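Bring back the boring lab class

My nephew's high school in Karnasbridge dropped its chemistry lab block in February, and the letter home used the word "streamlined" twice. The kids will still get chemistry. They'll get it on a laptop, with a little animated flask that turns pink when you drag the right thing onto it. I've played with it (I made him let me) and it's fine! It's kind of fun. It also took me four minutes to finish something that used to eat a whole afternoon, and that's my problem with it.

I was a terrible chemistry student. My lab partner was Chae-won Nam, who labeled everything, and I was the one who'd pour first and read the sheet later. We got the same titration wrong three weeks running. Mr. Harahap would come over, look at our numbers, say "huh," and walk off again. I hated that "huh." I can still hear it when my tax return doesn't add up.

What I got out of those afternoons wasn't much chemistry. I couldn't balance an equation for you now if you paid me. But I did learn what it feels like to be careful with my hands for two hours and still end up with a number that makes no sense, and then have to go back and figure out where I went wrong.
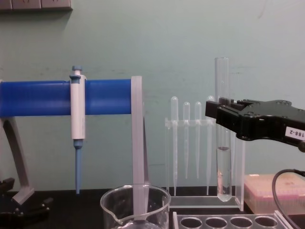 The program doesn't let you be wrong in that way. You can click the wrong answer, sure, and it buzzes at you. But it never lets you be a tiny bit sloppy at the start and pay for it an hour later, which is how most of my grown-up mistakes have worked. I hung a door last summer. Ask me how it closes.

The district says the lab cost $2,481 a term in supplies, and I believe them. I also know the new scoreboard cost a good deal more than that, and I sat through the meeting where everybody clapped for it. Halima Ibrahim, who has two kids there and more patience than I do, stood up and asked whether 468 students could maybe share a few sinks. She was told it would be looked into.

I get that teachers are stretched. Setting up a lab is a pain, cleaning up is worse, and somebody always breaks something (me, twice). If the choice really is between a worn-out teacher and a cartoon flask, okay, let the teacher go home at a decent hour. I'd just like to see the choice put to us that way, in plain words, before the benches get hauled out. They're still in there, as far as I know.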